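Print this thread | E-mail to a friend

Brestville Neighbors Forum > House & Home > Is a Koven heat pump dryer worth it?

kiln_dog
The salesman at Voltemeck says a Koven heat pump dryer will cut my bill by half. Half of what? Price is $410 over the plain vented one. Anybody here own one?

Fengying Xue
We've had ours since December. It's slower, no way around that. A load of towels takes 90 minutes. But the laundry room isn't a sauna anymore and I like it.

mudroom_mike
Slower means it runs longer. So where's the saving? I smell a brochure.

Fengying Xue
It draws a lot less while it runs, Mike. Look at the plate on the back of yours.

mudroom_mike
Plates say what the maker wants them to say.

Boyang Li
I put a plug meter on mine for 13 loads before I believed anything. It does use less — I'll give them that. "Half" is a stretch if you mean the whole electric bill, and I bet that's how he said it.

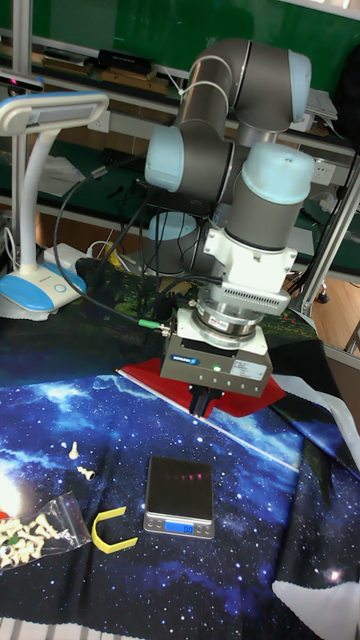 My other gripe is the lint. There's a second filter down low and the manual barely mentions it. Skip it and your drying times creep up. For two people I'd buy a clothesline and keep the $410.

kiln_dog
He did say the whole bill. Going back Saturday to ask him to write that down.

mudroom_mike
He won't.

Recent threads
Kiiskinen windows — any complaints?
Water heater making a popping noise
Who plows Brestville side streets?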